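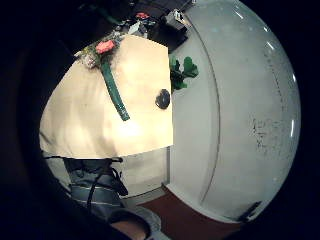

Getting scuffs off glossy white plastic without dulling it
I bought a used Kincaid dehumidifier last November and the tank works fine, but the casing came with marks I can't shift. Dish soap and warm water took off the dust and nothing else. It's a curved white panel, and low down on one side there's a patch of small dark specks and smudges. I paid 139 for it, so I don't want to wreck the finish. Is there something stronger that's safe on gloss?
Posted by Palesa Dlamini, 11 October 2021

daltberg_dave
Try a melamine sponge, but go easy. It's a very fine abrasive and it will take the shine off if you lean on it. Wet it, squeeze it out, and do four or five light passes, then wipe with a clean cloth and look at it from the side. Test somewhere at the back first. If the specks are paint, rubbing alcohol on a cotton pad sometimes lifts them, but some plastics go cloudy with it – same advice, test first. Don't use acetone or nail polish remover. Unplug it before you start and keep liquid out of the seams and vents.

Sullon
toothpaste. worked on my fridge

mrs_k_468
I'd skip the toothpaste on anything shiny. I used it on a Clarkum bread bin and there's a dull circle on the lid to this day. Baking soda paste did the same thing on a kettle, only slower. If the specks feel rough under a fingernail they're sitting on top and should come off with patience. If they feel smooth they may be in the plastic, and then you either live with it or turn that side to the wall.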